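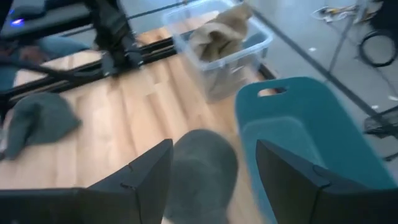 # Komis launderette to open through Christmas for Justeck Road tenants

23 December 2020

The Komis launderette on Lostberg's market square will stay open over the Christmas break so that tenants on Justeck Road have somewhere to do their washing. The shared laundry room at Bravo Court has been shut since the start of the month, when a waste pipe under the floor gave way and water got into the electrics.

Bravo Court has 27 flats. Most have no plumbing for a washing machine, and tenants have paid for the use of the laundry room as part of their service charge since the block was built. 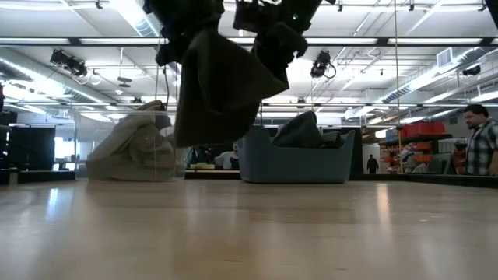

*Reading time: 2 minutes*

Under an arrangement agreed with the landlord, anyone living in the block can have a standard load washed at Komis for 80p until the repair is finished. They will need to show a rent letter or another paper with their address on it. Drying is charged at the usual rate. The offer covers clothes, towels and bedding, but duvets and rugs are left out as they have to go in the large machine at the back, which is booked up well into the new year.

Fadime Sönmez, who runs the launderette, said the shop would normally have closed from Christmas Eve until the new year.

"We had already put the sign in the window," she said. "Then people started coming in with two or three bags each and asking when the last wash was. Some of them have small children. I couldn't see what they were meant to do for a week."

The shop will open in the mornings only, with the last wash at eleven. It will close on Christmas Day itself. Customers are asked to wait outside if all the machines are in use, to wear a face covering and to come alone where they can. Washing can also be left at the counter and picked up the next morning. Bags should be tied and marked with a name and flat number.

The landlord has told tenants that the floor of the laundry room has to be taken up before the pipe can be replaced. A contractor has looked at the damage, but the work will not begin until after the holidays. No finishing date has been given. The two dryers are thought to be sound, while the washing machines will all have to be tested before they are switched on again.

Each household will also get £100 off its service charge. Tenants had asked for the money to be paid directly, but the landlord said it would be taken off the next bill. Those who have moved out in December will be sent a cheque if they leave a forwarding address.

The number 2 bus, which stops outside Bravo Court and in the market square, is running to a Sunday timetable between Christmas and New Year. The first one into town leaves too late for the early wash.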